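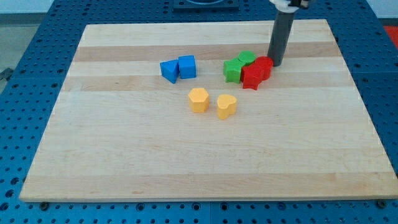 Ma planche en érable, avec deux cubes bleus dessus.

isside_bois
Bonjour à tous. Je demande votre avis pour l'entretien d'une planche à découper. J'ai acheté la mienne chez Vaven en avril, elle m'a coûté 142 euros. Le vendeur conseille l'huile de lin, mais ma voisine utilise seulement l'huile de tournesol. Laquelle est la meilleure ? Je m'excuse pour mes fautes, le français est ma troisième langue.

nepia
Pas de tournesol ! Elle rancit et l'odeur reste. Huile minérale alimentaire, 2 couches fines, et tu essuies le surplus.

Rerncombe
Je ne suis pas d'accord avec l'huile minérale, elle ne durcit jamais. Le lin pur marche très bien, il faut juste attendre 7 jours entre les couches.

nepia
Une semaine sans planche, merci bien. Et le lin jaunit l'érable.

Rerncombe
Un peu, oui. Moi je trouve cela joli.

isside_bois
Merci à vous deux. Je préfère garder la couleur claire - donc je vais essayer l'huile minérale. Est-ce qu'il faut poncer avant ?

nepia
Un grain fin, dans le sens des fibres. Et les deux faces, sinon elle risque de se voiler.

Rerncombe
Là-dessus je suis d'accord. Ajoute de la cire d'abeille à la fin.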